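Garrido gripper fingers, metal set – worth it over the printed ones?

Bench Talk > Arms and Grippers > Reviews and Buying Advice

tallowbend
Wed 8 September

Garrido has a set of metal fingers for the two-finger grippers, 285 for the pair plus mounting hardware. My printed ones are on their third life and the tips have gone the shape of a used pencil eraser. Mostly I do small blocks and light boxes, nothing heroic. Has anyone here paid for these with their own money? The reviews on the shop page are all five stars and all suspiciously fond of the packaging.

okra_static
Bought them in January. Fingers are good. The manual is one sheet folded to look like four. Torque value for the screws is printed on the inside of the box lid, which I learned after recycling the box.

Grip on bare wood is fine. On anything shiny you want the rubber pads, sold separately, naturally.

pinhole_joe
285 for two pieces of metal. I could print a new set every week until I retire and still have money left for lunch.

okra_static
You could, and you'd recalibrate every week until you retire too. That was my whole reason. Mine have held their zero since I put them on, and I have driven them into the table more often than I'd like the warranty people to know.

pinhole_joe
If you keep hitting the table you want a finger that breaks. A printed finger snaps and costs you pocket change. A metal finger passes the problem along to the wrist, and have you priced a wrist lately?

grumbleweed
Pinhole has a point there, much as it hurts. I went with the Satden set for that exact reason, it has a shear pin. Cheaper as well. The downside is they flex, so if you close on something narrow the tips splay a little and the part walks out the bottom. I've been told this is "compliance" and I should be grateful.

tallowbend
How narrow is narrow? My smallest blocks are the size of a board game piece.

grumbleweed
Those will go, if you take them slowly. Standing blocks are the nuisance. Come down a hair off center and one finger gets there first and over it goes.

mullet_engineering
Been running metal fingers on and off all summer, so I can add a bit. Pick and place with toy blocks, pretty much what the OP is doing. Points for whoever is deciding:

Speed. Leave it at 80 percent or lower for the approach. Full speed is for people with spare blocks.

Surface. I put down a flat sheet of cardboard. It gives a little when you misjudge the height, and it's cheaper than any pad Garrido will sell you.

Software. The Pikix plugin has a finger profile for the Garrido set, but the default opening is too wide. I trimmed it until it stopped elbowing the neighbors.

Upright blocks are still where I earn my gray hair. I jog down to just above, check the line, and only then let it finish.

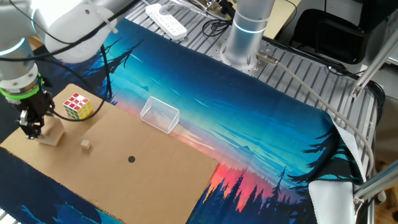
pinhole_joe
Cardboard is fine until the humidity changes and your Z height goes with it. I'd sooner set the soft stop properly and work on something rigid.

mullet_engineering
Sure, and I'd sooner have a granite table and a butler. I redo the height when I change the sheet. Takes less time than this argument.

okra_static
Agree on the Pikix default, I had forgotten. Out of the box it opens like it's greeting a relative. Look under tool settings, second tab, and save it under a new name or the next update will helpfully put it back.

sprocketless
Nobody has mentioned the Sestard rental. They'll send you the metal fingers for a month and take around 80 off if you decide to keep them. I did that and sent mine back. Good hardware, but my parts are all soft foam and metal tips left dents in everything.

pinhole_joe
Renting fingers. What a time.

tallowbend
OK, the Sestard thing might be the answer. Does the rental come with the pads, or are those separate there too?

sprocketless
Pads included, but used. Mine had somebody's glue on them. Check the return shipping before you click, it was more than I expected and they want the foam insert back.

grumbleweed
Keep the printed ones in a drawer whatever you do. And if you go Satden, order extra shear pins with the set. I waited 4 weeks for mine.

tallowbend
Rental ordered. Cardboard I already have, it's what the last bad purchase came in. Will post once I've run a few days of upright blocks.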